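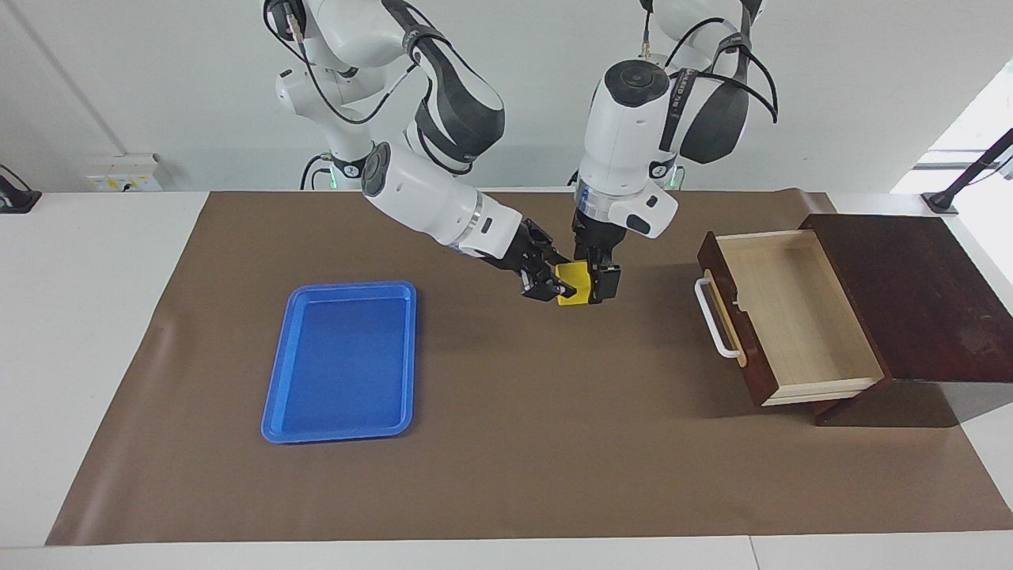 Getting the kitchen radio to behave

I have had a radio on in the kitchen for as long as I've had a kitchen, and in that time I've learned a fair bit about keeping one going, mostly by doing it wrong first. Mine is an old Bamus portable with a proper dial, bought second-hand from a shop in Lomton, and it still sounds lovely over the washing-up (once you've found the spot for it, which took me most of a winter).

Where to stand it

Keep it off the top of the fridge. I know that's where there's room! But the motor can put a buzz through the talk stations, and the heat rising at the back does the set no good. A microwave is nearly as bad when it's running. The windowsill is usually best for reception, though not if it's the sill behind the sink, where everything gets splashed. Try it at the other end of the room before you blame the station.

Aerials

Pull the aerial right out and then turn it slowly, a little at a time, with your hand off it in between. You are part of the aerial while you're holding it, so the lovely clear sound you get with your fingers on the tip will vanish the moment you go back to the potatoes. If yours has snapped, as mine did, a replacement is cheap and generally held on with one small screw. Take the old one to the shop with you to match the fitting.

Cleaning off the grease

Kitchen radios get sticky. Unplug the set, take out the batteries, and wipe the case with a cloth wrung out in warm water with a drop of washing-up liquid, then go over it with a dry one. Never spray anything straight at it. For the speaker grille I use a soft old toothbrush, dry, with the radio tipped face down so that the fluff drops out and doesn't go in. 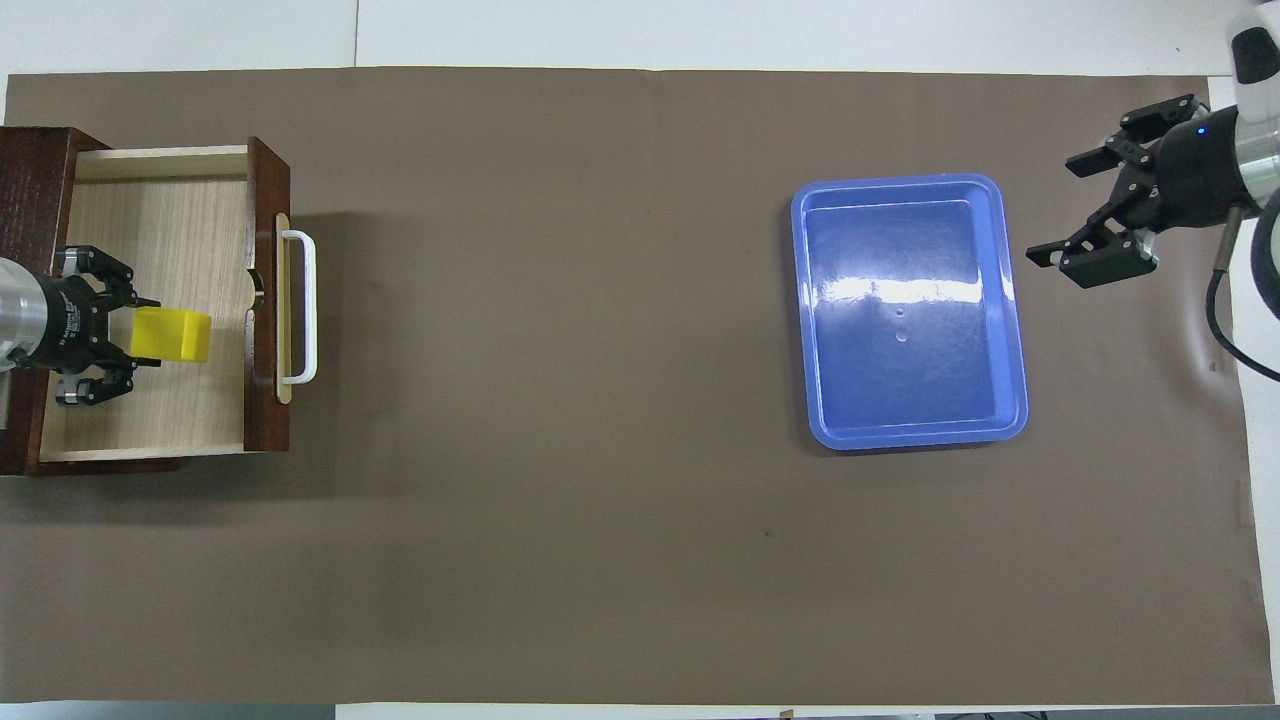 Batteries want changing all together, old ones out and new ones in, and never a mixture. If you only use yours in a power cut, store it with the batteries out, somewhere you could find them in the dark. White crust on the contacts will often come away with a cotton bud and a dab of vinegar. Leave it 20 minutes to dry before you put anything back, and wear gloves, as the stuff is unkind to skin.

A crackly volume knob

Switch off and turn the knob from one end to the other a good many times. That alone cured the Bamus. The little Orkatano set in the bedroom needed a squirt of contact cleaner as well, and that meant opening the case, so only try it with a battery radio or one that has been unplugged for a good while.

Finding your station again

Write the frequencies on a bit of masking tape and stick it on the back. I have 3 on mine, two for music and one for the morning news, and it saves such a lot of muttering when somebody has knocked the dial while dusting. On digital sets, do a fresh scan if a station goes missing, as they do get moved about from time to time.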